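Werkstattbuch, Januar, 8:40 Uhr

Hartwachsöl auf Esche, Fortsetzung. Proben 1 bis 4 liegen seit gestern Abend in der Kammer bei 2 Grad, Probe 5 als Vergleich im Maschinenraum. Frage ist weiterhin, ob sich der zweite Auftrag nach kaltem Zwischentrocknen schlechter verbindet. Florencia Herrera vermutet ja, ich habe bisher keinen Beleg.

Material: Esche aus der Lieferung Beltitz, gedämpft, Feuchte beim Zuschnitt unauffällig. Hobelbild auf der Unterseite von Probe 3 mit leichten Ausrissen, deshalb nur die Oberseite auswerten. Öl ist das Nestotby matt, angebrochenes Gebinde. Die Haut an der Oberfläche abgenommen und durch das Lacksieb gegossen. Im Datenblatt steht nichts zur Lagerung nach Anbruch. Bei Gelegenheit nachfragen.

9:15 Uhr. Zwischenschliff mit Korn 240, von Hand, Klotz mit Filz. Probe 1 und 2 schleifen trocken, Staub weiß und fein. Probe 3 setzt das Papier nach wenigen Zügen zu, kleine Klümpchen, also noch nicht durch. Probe 4 dazwischen. Probe 3 hatte den dickeren Auftrag, am Rand stand gestern schon ein Wulst. Nicht mit der Temperatur verwechseln.

Zweiter Auftrag mit dem weißen Pad, Überschuss nach 20 Minuten abgenommen. Lappen ausgebreitet auf dem Gitter im Hof, nicht wieder in die Tonne.

11:30 Uhr. Mac Mathúna hat wegen der Arbeitsplatten für Jakden angerufen. Sie wollen jetzt doch die geölte Ausführung und brauchen bis Ende des Monats ein Muster, 200 mm breit, Kante gefast. Zuschnitt aus dem Rest von Probe 5 möglich. Maserung beim Muster diagonal ist ihnen egal, Glanzgrad nicht: Streiflicht von der Fensterseite, kein sichtbarer Ansatz.

Abriebprüfung am Altmuster aus dem Herbst nachgetragen: 4.000 Zyklen, matte Spur sichtbar, Holz nicht freigelegt. Nachölen der Spur gelang, Übergang nur noch im flachen Licht zu erkennen. Für Küchenflächen würde ich trotzdem drei Aufträge ansetzen.

Offen:
Wassertropfentest an 1, 2 und 4 nach voller Aushärtung
Probe 3 neu anlegen, dünner
Thermometer in der Kammer gegen das aus dem Büro prüfen
Korn 240 nachbestellen, letzter Streifen ist in Gebrauch
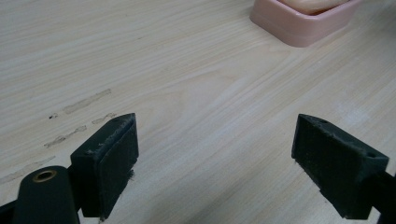
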